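Furnished Rental Checklist - Living Room and Hall
Grunutthorpe, ground floor unit. Walked by Idalina Paiva, Sun 9 October 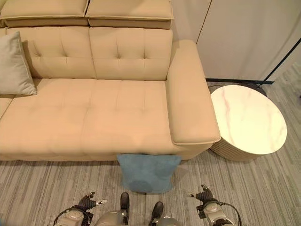 The last report, from July, marked every line "good." I have trouble believing any place is good on every line, so I started over.

1. Smoke alarm, hall - PASS
Sounds on test. The July sheet says the battery was replaced, but there is no date written on it. Write one next time.

2. Carbon monoxide alarm - FAIL
None found. The owner says there is one "somewhere." Somewhere does not count.

3. Outlets and cords - FAIL
Extension cord run under the hall rug. I was told it is temporary. It was temporary in July too.

4. Furniture fire labels - NOT CONFIRMED
I want to see the labels themselves or the receipt from Marinho. A phone call saying everything "meets code" is not paperwork.

5. Tall furniture anchored to wall - PARTIAL
Bookcase has a strap, but the screw turns by hand. Refit into a stud.

6. Window latches - PASS
Both lock. Left one is stiff.

7. Space heater - FAIL
Rated 1000 watts, no tip-over switch that I could find. The Skastby leaflet claims it is "safe in any room." Remove it until someone shows me the switch.

8. Clear path to front door - PASS
Measured 90 cm at the narrowest point. Keep the shoe rack where it is.

9. Hall light and switch - PASS
Flickers once on start. Probably the bulb, though I would like that checked and not guessed.

Fix by: 14 days for items 2, 3 and 7. The rest before the next tenant moves in.

Todamura quoted $199 for the whole list, which seems low for the work. Get it itemized before signing.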